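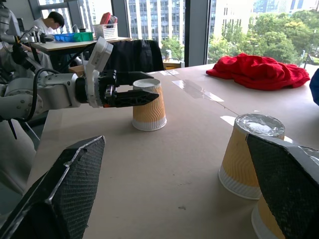
Cup handling on the test table, with the gripper open around an upside-down paper cup.

Buying a robot arm: questions we get from departments

Maintained by Rhonda Zacharias, equipment planning. Last reviewed in September.

Can we put an arm in next year's budget?
You can ask. Requests that consist of a vendor quote and a link to a demo video go back to the sender. We want to know what the arm will pick up, how often, and who does that job now.

The vendor says it will pay for itself. Do you accept that figure?
No. Every payback sheet we have been handed assumes the arm runs all shift and never drops anything. Redo the sheet with your own hours. If it still works, send both versions.

What does the quoted price leave out?
Usually the gripper, mounting, cabling, any cameras, safety review, training and the first round of spare finger pads. Gastberg quotes the arm and controller only. Prurner sells a bundle, but read the line about "application support" – it covered two visits when we last asked, and after that you pay by the day. Put $2000 a year in your plan for wear parts until you have numbers of your own.

Paper cups look easy. Why is there so much testing?
They are light, they crush, and the grip that suits one cup may not suit the next. A sleeve or a piece of foil changes the surface the fingers touch. If your items vary, test with the ones you really use, including the ugly ones. Vendors like to bring their own samples. Say no thank you.

Do we need one arm or two?
Start with one in the budget and make somebody argue for the second. Chandrasekhar Namboodiri in process engineering will look over the argument, and he is harder to convince than I am.

How much room should we plan for?
More than the footprint on the data sheet. Count the reach, the cables, the table and a place for a person to work nearby. Whether a person may share the space while the arm is moving is for the safety review to settle, and the word "collaborative" in a brochure doesn't settle it.

Is leasing cheaper?
Sometimes, for a short trial. Kazmi leases by the quarter with a 60-day notice period, which is easy to miss. Miss it and you have bought another quarter.

What about the Tisine software license?
Renewed yearly, per controller. It goes under operating costs. Please stop putting it in capital.

How long from approval to useful work?
Vendors say weeks. Plan for roughly 3 months, and don't reassign staff before then.

Who do I send the request to?
The equipment planning inbox, by noon Monday if you want it read that week. Attach the item list, both payback sheets and the full quote – all pages, including the terms.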